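검색어를 입력하세요 검색 전체 메뉴

시뮬레이션 기록에도 규칙이 필요하다

9월 | 글 미티쿠 비르하네(Mitiku Birhane)

나는 Temville에서 로봇 팔의 조작 시험을 관리하는 일을 한다. 한국어로 글을 쓰는 것은 나에게 아직 어렵지만, 이 주제는 한국의 동료들과 같이 생각하고 싶어서 직접 썼다.

지난 분기에 우리 팀은 Trullport 연구실에서 시뮬레이션 결과 3586건을 받았다. 결과표에는 성공과 실패가 잘 적혀 있었다. 그런데 어떤 벽지를 썼는지, 카메라가 손목에서 몇 도 기울어졌는지, 집게가 처음에 얼마나 열려 있었는지는 적혀 있지 않았다. 나는 이 표를 가지고 한 달을 보냈고, 같은 시험을 다시 만들지 못했다.

많은 사람이 시뮬레이션은 컴퓨터 안에 있으니까 언제든지 똑같이 반복할 수 있다고 믿는다. 나는 이 믿음이 위험하다고 생각한다. 배경의 무늬를 무작위로 바꾸는 방법은 좋은 방법이고 우리도 매일 쓴다. 하지만 무작위로 고른 값을 저장하지 않으면, 나중에 남는 것은 숫자 하나뿐이다. 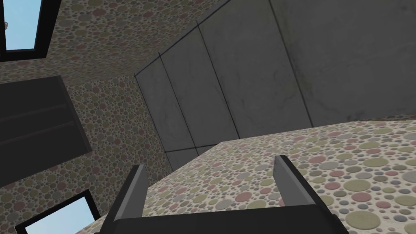 미티쿠 비르하네

탁자로 보이는 면과 벽의 일부가 같은 동그라미 무늬로 덮여 있으면, 어디까지가 작업면인지 사람의 눈에도 바로 들어오지 않는다. 회색 판으로 된 벽 앞에서는 경계가 훨씬 쉽게 보인다. 두 조건의 실패를 같은 칸에 적는 것은 공정하지 않다고 나는 본다. 실패의 이유가 집게에 있는지, 무늬에 있는지, 기울어진 시점에 있는지 나누어서 물어야 한다.

그래서 우리는 Kumsa라는 이름의 내부 규칙을 만들었다. 항목은 일곱 개이고, 종이 한 장에 들어간다. 난수 시드, 표면 무늬의 번호, 조명, 카메라의 자세, 집게의 초기 간격, 물체의 유무, 그리고 프로그램의 버전이다. 한 칸이라도 비어 있으면 그 시험은 보고서에 넣을 수 없다.

처음에는 불만이 많았다. 한 동료는 기록 때문에 시험 준비에 60분이 더 걸린다고 말했다. 그 말은 맞았다. 지금은 대부분의 칸을 프로그램이 자동으로 채우지만, 물체의 유무는 여전히 사람이 확인한다. 빈 집게로 시작한 시험과 물체를 잡고 시작한 시험이 섞인 적이 있었기 때문이다. 그때 우리는 700건을 버렸다.

규칙이 연구를 느리게 만든다는 비판도 나는 이해한다. 특히 작은 연구실에는 부담이 된다. 그러나 Trustellow처럼 여러 기관이 결과를 같이 쓰는 사업에서는, 기록이 없는 결과를 받는 쪽이 그 부담을 대신 진다. 나는 이것이 더 불공평하다고 생각한다.

규칙의 이름이나 양식은 우리 것과 달라도 괜찮다. 다만 결과를 밖으로 보내기 전에, 다른 팀의 사람에게 파일만 주고 첫 화면을 똑같이 만들어 보라고 부탁하면 좋겠다. 우리 팀은 다음 분기부터 이 확인을 의무로 한다.

이 사이트는 더 나은 이용 환경을 위해 쿠키를 사용합니다. 동의 설정 변경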